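Corkalar Practice Bench: your questions

Do I need a real arm to use it?
Nope! I run mine on a plain old laptop, and the whole bench lives on the screen.

How long is the trial?
You get 30 days, and I'd use the first 15 just playing (I sure did).

What does it cost after that?
$19 a month, and you can quit whenever you like. The Prunton add-on pack is another $9.

Can I change what's on the table?
Oh yes, and it's my favorite part. Every item can be moved, swapped or deleted, and you can save the layout under any name you want. I like a messy mix for pick-and-place practice, so my table has two crates, a banana, mugs and a Rubik's cube, plus a can of SPAM on the edge of the black plate, and I'm still adding stuff! Start with the mugs if you're new, then work up to the flat plates.

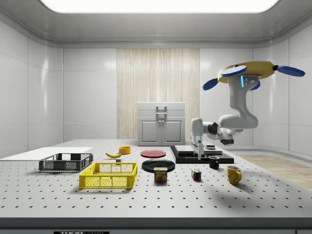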